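Budgeting for a Cleaning Robot When the Work Is Mostly Wiping

A feature on equipment planning for small offices and shared buildings

Most small operators who start pricing a robot for cleaning work begin with the machine. They ask for a quote, compare it with a year of wages, and try to decide from those two numbers. Niven, a company that runs shared office floors with a kitchenette on each, did the same thing last year and ended up with a figure it could not use.

The quote was fine as far as it went. It covered a two-armed mobile unit from Odau, delivery, and a first year of support. It said nothing about which jobs the unit would do, how long each one would take, or what would have to change in the rooms. In August the company put the purchase on hold and went back to look at the work.

Start with the cloth

Niven's task list had a single line for kitchenettes: "wipe down." Broken out, that line became eleven entries. Several of them had nothing to do with wiping. Somebody has to pick up a cloth, open it or fold it to a usable size, turn it when one side is dirty, and put it where it can be washed. A person does all this without a pause, and it never shows up on a cleaning schedule.

For a robot, handling fabric is often the slow part. A towel changes shape each time it is touched, and the hem or stripe that was on top a moment ago is now underneath. Two hands are needed to pull it straight, and both have to keep hold while it moves.

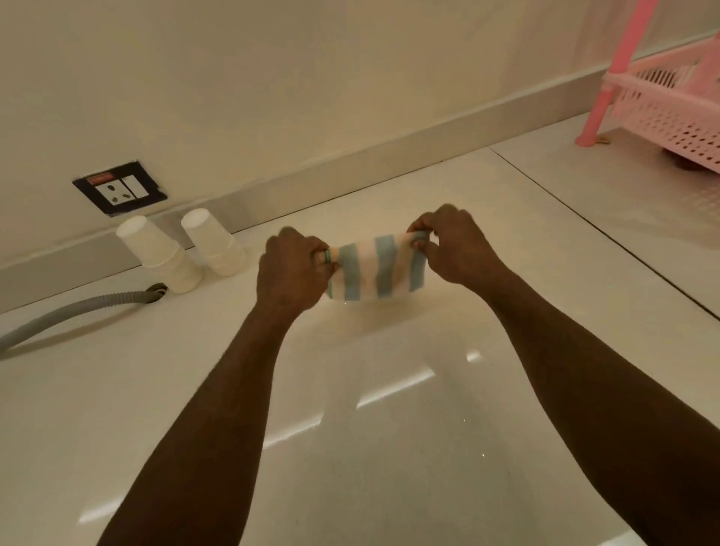 What to ask the supplier

Lollix, which leases service robots to building managers, suggests that buyers send their own cloths to any demonstration. Niven took the advice and changed its questions as well. The list it now sends out is short.

Can the unit work with the cloths we already buy, or does it need its own? What does a replacement set of fingers or pads cost, and how often is one needed? How far can the arm reach across a counter with a fixed appliance on it? What happens when a hose or a power cable is in the way? Who retrains the unit when a room is rearranged, and is that billed by the hour or by the room?

The last question had the biggest effect on the budget. Two suppliers had left retraining out of their quotes entirely. A third, Pukalska, priced it at $300 per room, with a discount after the first 50 rooms. Niven has 70 kitchenettes and moves things around in them often, so this was a real number, and it recurs.

Walk the rooms before you spend

The next step cost very little. Niven sent two staff members through every kitchenette with a form and had them write down what sat on each counter, what was plugged in and where, and how much clear surface was left. They also noted the finish. Glossy counters and glossy floor tiles both throw back the overhead lights, and camera-based systems can have trouble with that. Some suppliers handle glare well and others ask for different bulbs.

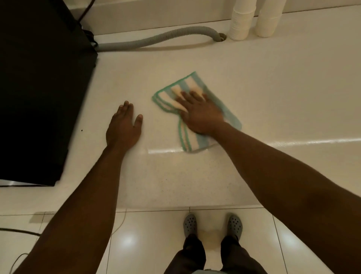

Drain hoses came up more than anyone had planned for. A hose along the back of a counter is easy for a person to wipe around or lift. A robot has to be told whether it may touch it, and what to do if it shifts. Niven decided that hoses and cables would stay with the human cleaners for now, and it wrote that into the specification. One bidder dropped its price as a result.

Paper cups got the same treatment. Stacks tip over when a cloth catches them, so the company priced a wall-mounted dispenser for every room. It counted that money as part of the robot project, because without the robot it would not have been spent.

Put the room costs in the same budget

Niven now keeps three columns in its planning sheet – the unit, the rooms, and the people. The rooms column holds dispensers, cable clips and bulbs. The people column holds supervision, retraining and the hours cleaners still work on jobs the unit skips. Under the first plan that column was zero. It now stands at 600 hours a year, and the payback period is longer than the sales material suggested.

The company still expects to go ahead. It has asked for a lease on one unit for one floor, with the option to return it, and it has set aside money for the room changes on that floor only. The cloths will stay the same, and the laundry contract is up for renewal in the spring.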